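Enside Gripper Rule Cards - Tarnitz Set

Home > Shop > Safety and Good Practice > Rule Cards

In stock. Ships from our Trullivton workshop.

I wrote the first of these cards for my own bench, taped it to the edge of the monitor, and kept getting asked for copies. So now it's a product! The Tarnitz set is a pack of 30 cards covering the everyday rules for running a parallel-jaw gripper, both in simulation and on a real cell. One rule per card, in words you can read from a standing position with your coffee in the other hand.

I should say up front what the cards are for. They don't replace your risk assessment or the standards your site has to follow (please keep reading those, dull as they are). They're for the small stuff that slips when you're on your third shift of the week - who has the pendant, what speed you're at, whether the jaws are open before you start your approach.

The cards come in two colors. Gray ones are for the live cell, and my favorite there is card 4, "Say it out loud before you enable." Green ones are for simulated work, which people tend to get sloppy about (me too, I've driven a virtual arm straight through a virtual table more times than I'd like). My feeling is that habits travel. If you skip the approach check in the simulator you'll skip it on the floor.

Each card is 166 mm wide, matte on both sides, with a punched corner for the ring. The ring is included. Dry-erase markers wipe off fine, permanent ones don't, and I've got a ruined card 12 to prove it.

The text is in English, with a Vietnamese edition called Từ if your crew would rather have that. Same rules, same numbering, so you can mix them on one ring.
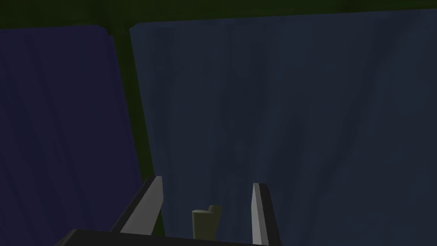
SIMULATION CARDS (GREEN)

Jaws apart, with the object in the gap between them and neither finger touching it yet: that's the moment card 17 is about. Stop there and look at both sides. Is there clear space left and right? Is one finger closer than the other? Then close. And if your render is as dark as this one, turn the lights up before you judge the gap - card 18, which I added in August.

Minimum order is one set. Crews ordering for a whole site can get the 300-card box or the 400-card box, both with spare rings. Drop me a note if you want your own site rules printed on the blanks, I love doing those!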